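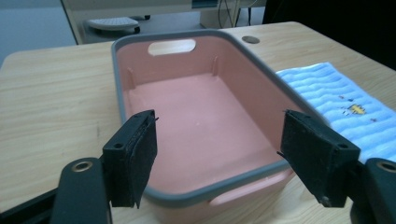
Jarmila wanted the gripper to lift the tub before her mother woke from her nap. She had glued the pads on the fingers in January, and one corner was already coming up.

"Use the screws," said Vilém from the stairs.

"Screws will scratch it."

She closed the fingers slowly. The gray rim bent a little and the motor began its thin song. On the paper beside her she wrote: try 19, slipped.

"It is only a tub," Vilém said.

"She washed you in this tub."

He came down then and sat next to her. For a while he watched the fingers open. He pressed the loose corner of the pad with his thumb and held it there.

"Again," he said.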